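Floor rules for a small pick-and-place practice room - how much do you write down?

Asked in: Workplace Automation > Good Practice
Viewed 53 times

We have a room where a mobile manipulator moves small parts between shelves, trays and a short conveyor. It started as two people and a tape measure. Now there are more of us, from two departments, and everyone has a private theory of where things go. Last month I came in and the trays had been "tidied", which cost me a morning of re-teaching.

I've been told to write a rules sheet. My first draft had 13 rules, including one about coffee that was aimed at a single person and fooled no one. My manager at Redine wants it shorter. The safety people want it longer. I would like to go home at five.

The room is carpeted, ordinary office space, with shelving, a conveyor and a lot of cardboard boxes that all claim to be temporary. What belongs on the sheet, and what belongs in the risk assessment where it can be ignored in peace?

- tredska_evenings

3 answers

Answer 1 (accepted)

Split it in two. One page is about people not getting hurt, the other is about results meaning something. Mix them and readers will decide that "keep clear while the base is moving" carries the same weight as "please put the blocks back on the lower shelf", and they'll skip both.

The people page should come out of your risk assessment, so write that first, however dull. Who can enter while it's powered, who can reset a stop, where you stand, who gets called. The person allowed to reset needs to be a named person. At our place it's Noémi Kelemen on the day shift, and her name is on the door in letters you could read from the parking lot. 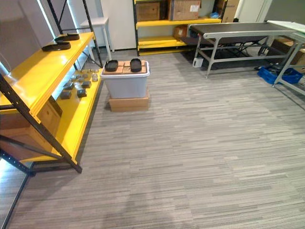 For the results page, I'd start with the floor. Decide which strips the base drives through and write down that nothing gets parked there, boxes included, "just for a minute" included. Cables count as things. If a cable has to cross a drive path, that's a conversation before it's a cable.

Then fix your heights. Anything used as a pick surface that isn't furniture (a bin, a box, a bin on a box, we've all done it) gets a measured height in the log and a check before each run. Cardboard sags. It does this slowly and without telling you, and you'll blame the gripper for a week.

Last, one rule for trays: whoever moves one writes it down, even if they put it back. Especially if they put it back.

As for the coffee rule, keep it, but take out the part that describes his mug.

Answer 2

Depends what standard you're under. Check with whoever did the integration. We used Gallardo and they gave us a binder. I've never seen anyone open it but it's a very good binder.

Answer 3

Mostly agree with the first answer, except that I'd be stricter about the conveyor. People get casual around a small belt. Ours had no rule for months and then somebody leaned over it to reach a tray, in a lanyard. No harm done apart from the lanyard. Now the belt is isolated before anybody reaches across, and that line sits on the people page in bold.

Also, put a date and a version on the sheet and throw away the old ones. When I joined Witeck there were three editions taped up within sight of each other, and they disagreed about which side you walked in from. Everyone followed whichever was nearest the light switch.

Review it every few months or whenever the layout changes. Roughly half of ours had gone stale by August and we'd only written it that spring.

Comments on Answer 3

tredska_evenings: Thanks, the belt wasn't on my sheet at all. It is now. I've also put "temporary" boxes under the results page with an expiry date written on the side, and one colleague has already asked for an extension.

Reply: Refuse it.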